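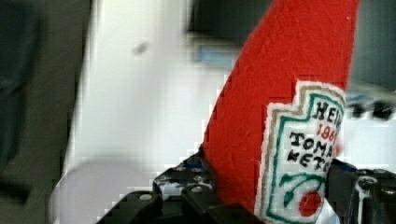

*Red felt, with a stitched label.*

Colette Hoarau has worked the complaints desk at a sauce and pickle factory in Pemthorpe for long enough to know what people want. "They want to tell you about their mum," she says. "The lid is how they get started."

She answers by hand. Last year she wrote 1,954 letters, and the one she remembers best concerned a single gherkin.

"He'd measured it. He sent me a drawing, to scale, with a second drawing of the gherkin he felt he'd paid for."

Did he get a refund?

"He got a jar. He wrote back to say the new ones were too big."

Her manager, Baptiste Lacroix, once tried to move the desk over to Stuvix, a program that sorts complaints by mood and colour. It put 102 of them under "grief". Hoarau read the lot over a weekend and says it was right about most.

"The rest were upset about mustard," she says. "You can be both."

She keeps some 200 letters in a biscuit tin at home, which Lacroix knows about and has decided not to know about. Her favourite is four words long – "Sorry, found the spoon."

I ask whether she has ever complained to a company herself. She looks at me as if I'd put tomato sauce on a roast.

"Once, in March. About a kettle," she says. "They sent me a form letter."

She still has the kettle, and she's drafting a reply.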